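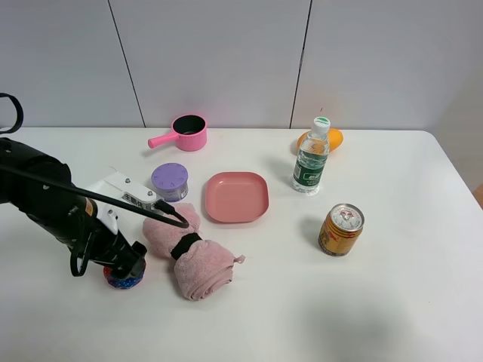 Household Objects Group, Irdale Workshop

Notebook, Jul 24, 2018

Set the white table up again with the everyday things, and I have to say it's a cheerful lot this time! The little pink saucepan stays at the back near the wall, with the purple-lidded tin or tub (Ronja calls it the air freshener, I've stopped arguing) in front of it, and the square pink dish goes in the middle, where it will be everyone's landmark. The towel is rolled and held with its black band, the way Esther likes it, and please leave that band on, as I spent far too long looking for it in November.
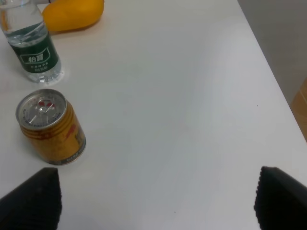
Written up by Musyoka Mwaipopo

The drinks side needs a word. The water bottle with the dark green label stands upright, with the mango lying behind it and the gold can nearer the front. I'd like the can to keep a good gap from the bottle, enough to get a hand around either one without nudging the other. Ragnvald would rather have everything on a grid (he has a sheet for it, 88 squares, bless him), but I think a table should look like somebody left their things on it, and Liam agrees with me, at least to my face.

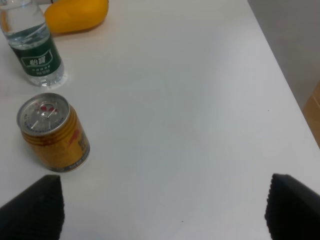

The mango is my favorite of the bunch and also my biggest worry, fruit being fruit. I've asked Arham for a few more from the market, and if they come in at a different size we'll just note it on the card and carry on. The spare towels are still in the Fletico box under the bench, 3 of them, all clean.

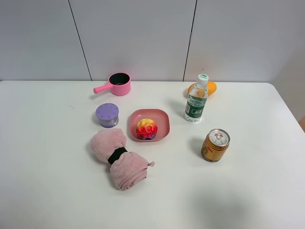 One more thing on the rainbow ball. It sits nicely in the dish and I'd be glad to have that as our finishing layout, with the towel left lying in front. Esther wants to try it with the dish turned a little, so I've put her down for the next session. Ronja has the layout cards, and I still owe Ragnvald his grid sheet back.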